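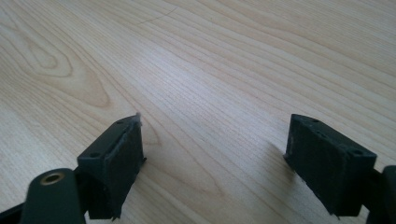 Ticket 2767: Prunham library catalogue, accented names missing from search
Status: Resolved
Priority: Normal
Logged by: Ludivine Texier

Searching for an author with an accent in the surname brings up no results. Typing the same name without the accent works for some records and fails for others. It started after the March import from Lernance. Staff at the front desk are looking items up by barcode in the meantime.

Update 1
Reproduced on the public search and the staff client. Rebuilt the index overnight, no change. Exported 200 of the affected records and compared them with the old catalogue. The old ones store é as a single character. The imported ones store it as a plain e followed by a combining accent.

Update 2
Zullside support confirmed the search module doesn't normalise text on import. They sent a script and asked us to run it in batches of no more than 1,000 records. 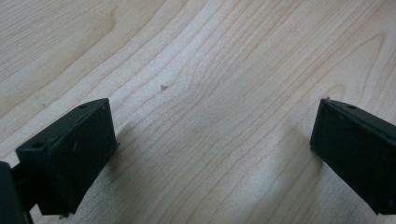 Update 3
Ran the script on the test copy first. It changed 556 records and skipped one, a duplicate entry under Arnaud with a blank title field. Deleted the duplicate by hand, then ran the script on the live catalogue and reindexed.

Update 4
Ludivine has checked her list of authors and all of them come up, with or without the accent. Normalising is now switched on in the import profile. Closing.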